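Study finds patient groups lose seats when health boards merge

Patient and community organizations in the Skoswood region had less say in local health planning after their district boards were merged, according to a study released in November by the Matley Centre for Social Research.

Researchers went through 13 years of board minutes, membership lists and public submissions from the former Khoo and Cosen health districts, which were joined under a single regional authority. They identified 109 community organizations that had taken part in at least one formal consultation.

Before the merger, 21 of those groups held a standing seat on an advisory panel. Three years later, eight did. The groups that kept their seats were mostly larger ones with paid staff and an office near the regional headquarters.

"The smaller groups were still being invited to send in comments," said lead author Ksawery Zalewska. "What they lost was the regular meeting, where they could ask what had been done with them." 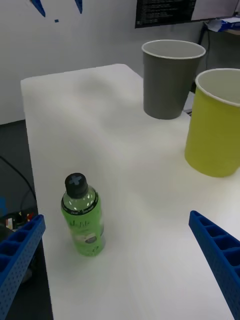 A small green bottle with a black screw cap on a white table.

The study also looked at how groups worked with one another. Organizations that shared members or signed joint submissions were more likely to have their wording appear in final planning documents, whatever their size. Disability and seniors' groups had the closest ties. Newcomer and tenants' groups were the least connected, and several had stopped taking part by the end of the period.

The research team coded more than 2,000 pages of records and interviewed current and former panel members. The authors note that informal meetings and phone calls left little trace in the files, so some influence may have been missed.

The report recommends travel funding for rural groups and a written reply to every submission. The regional authority said it had received the report and would discuss it at its next planning session.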